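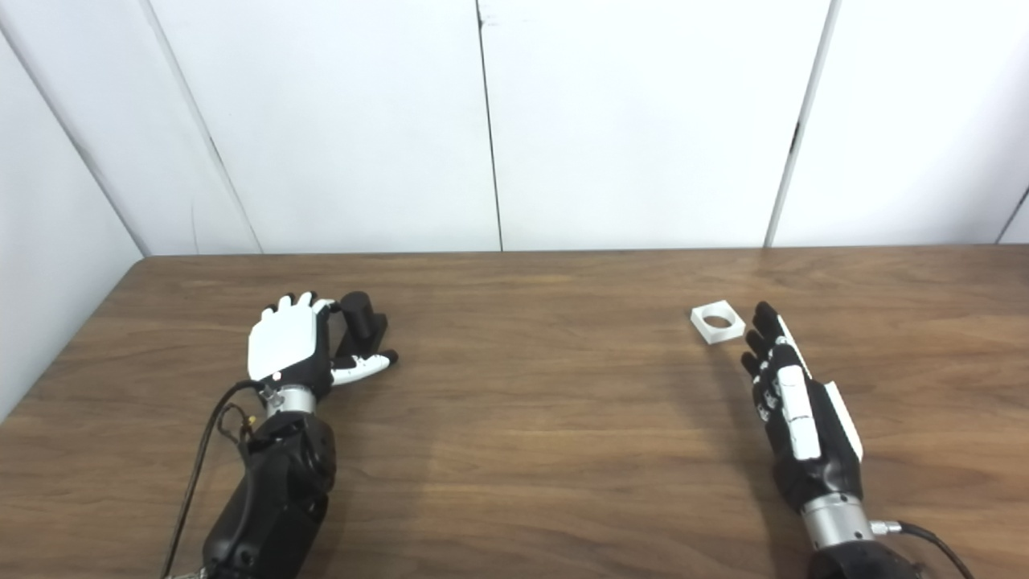
*Cito in Startposition: links das schwarze Teil an der Hand, rechts vor den Fingern der weiße Block.*

# Zweihändig greifen mit Cito: die erste Übung am Werktisch

Endlich beide Hände gleichzeitig! In der Offenen Werkstatt Nerken haben wir im Oktober noch mit einem einzelnen Arm geübt, jetzt läuft Cito beidhändig, und das macht gleich viel mehr Spaß. Die Übung ist bewusst klein gehalten: Die linke Hand hält ein schwarzes zylindrisches Teil, die rechte holt den weißen Block mit dem runden Loch und führt ihn nach links. Wer das sauber hinbekommt, hat das Schwierigste am Zusammenspiel der Arme schon einmal durchgespielt.

## Vorbereitung

Ihr braucht beide Arme fertig montiert, die Steuersoftware Sinstead und einen freien Tisch. Räumt wirklich alles weg, auch Schraubendreher und Kaffeetassen (ja, ich spreche aus Erfahrung).

1. Kabel an beiden Handgelenken prüfen. Sie müssen in einem lockeren Bogen nach außen laufen und dürfen beim Drehen nicht spannen.
2. Not-Aus in Griffweite legen und einmal auslösen.
3. Sinstead starten, Profil `nerken_beidhand` laden und beide Arme referenzieren.
4. Geschwindigkeit auf 13 Prozent stellen. Das wirkt zäh, reicht für den Anfang aber völlig!

## Startposition einrichten

Fahrt beide Hände mit den Fingern nach vorn über die Tischplatte. Das schwarze Teil kommt aufrecht zwischen Finger und Daumen der linken Hand. Den Block legt ihr flach links neben die Fingerspitzen der rechten - das Loch zeigt nach oben. Zwischen den Händen bleibt der Tisch frei, dort kreuzen sich später die Wege. 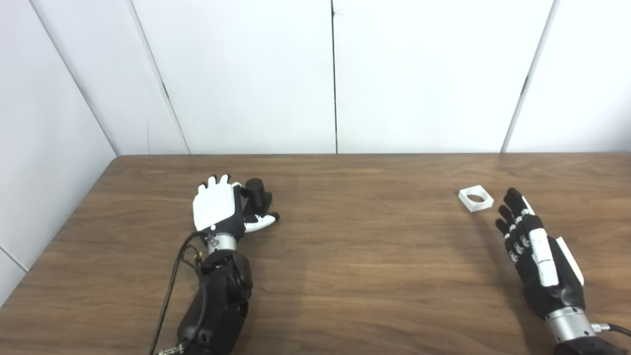

*Zwischen den Händen ist Platz, der Block liegt in Reichweite der rechten.*

## Der erste Durchlauf

- Rechte Hand über den Block fahren und die Höhe als Wegpunkt speichern.
- Absenken, Finger langsam schließen, 2 Sekunden warten.
- Anheben und nach links fahren, bis das Loch über dem Zylinder steht.
- Absenken und loslassen. Die linke Hand hält währenddessen nur dagegen.

Rutscht der Block weg, erhöht den Fingerstrom in kleinen Schritten. Bei uns liegt die Obergrenze bei 300 mA, darüber lässt Sinstead die Finger wieder aufgehen. Kippt das schwarze Teil, setzt den linken Daumen etwas tiefer an und speichert die Haltung neu.

Für die Aufzeichnung nehmen wir 36 Durchläufe pro Sitzung und legen den Block jedes Mal ein kleines Stück anders hin. Die Dateien landen im Ordner `cito/beidhand`, bitte mit Datum im Namen.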